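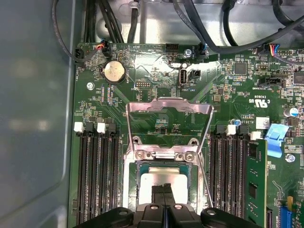
4.2 Reasons given for keeping a dead computer

The survey returned 378 usable responses from households in Wostenwood and Follutton, and most of them contained a computer that no longer did anything. Respondents were asked why it was still there. The question had a box with room for a sentence or two, and a surprising number of people attached extra pages.

We coded the answers using the scheme in Section 3, with one change. The original category "sentimental value" had been meant for objects such as a late parent's laptop, and it held up well for those. It did poorly with the Follutton respondent who described a beige tower as "a good worker". After some discussion between the two coders (Hourani and Najjar), answers of this sort were moved to a new category, "loyalty", which the first author still regards as a mistake.

The most common reason was data. People believed that something they wanted was on the drive, or that something they did not want seen was on it, and many believed both. Few could say what. Asked in the follow-up interviews to name a file they would be sorry to lose, participants offered "photos", then "tax", then a pause. One Wostenwood man had kept a computer through two house moves for the sake of a novel. He had a printed copy of the novel in the next room and did not think much of it.

The second reason was parts. This is the answer that our earlier pilot (Srour and Zapata) took more or less at face value, and we now think that was generous. The reasoning goes that a computer is a box of components, that components are worth money, and that a person who throws one out will need a fan the following week. The first step is sound. A desktop machine does come apart into pieces with separate uses, and the processor in its socket and the board around it (Figure 2) can in principle go on to other work. The trouble lies with the household. Of the interview participants who gave parts as their reason, only seven had ever opened a case, and several of those had opened it to look for a spider.

"Parts" is better read as a form of permission. It lets the owner describe storage as thrift, and it has the advantage of never expiring. Edvin Haugen, who ran the Follutton interviews, asked participants what event would cause them to give up waiting for the parts to be needed. The usual reply was that they would know when it happened. Space on the shelf was rarely mentioned, even by people who had to move the computer to reach the chair Haugen was offered.

A third group blamed the disposal arrangements, and here we have more sympathy. The Follutton depot accepts electronic waste on weekday mornings, when most of the people who own electronic waste are at work. The Wostenwood depot keeps better hours but asks for the power cable to be handed in separately, in a labelled bag. Participants spoke of the bag with real feeling. Two had driven home again on account of it, and one of them said that by the time she had found a bag the computer had "sort of moved back in".

Age of respondent made little difference to any of this. We had expected younger households to be quicker at letting go, on the theory that they had grown up with short-lived devices, but they simply had smaller things in deeper drawers. Tenure mattered more. Renters kept fewer machines than owners and gave them up when they moved, a finding we would call encouraging if it did not depend on people losing their homes.

Garages are a separate problem. A computer in a garage was often left out of the first count and remembered only at interview, sometimes during the walk to the front door. The totals in Table 3 should therefore be read as low for houses with a garage and probably very low for houses with two. We made no attempt to correct for sheds. The Valcárcel method would allow it, but it assumes that the owner has been inside the shed during the previous year, and our December interviews gave us little reason to rely on that.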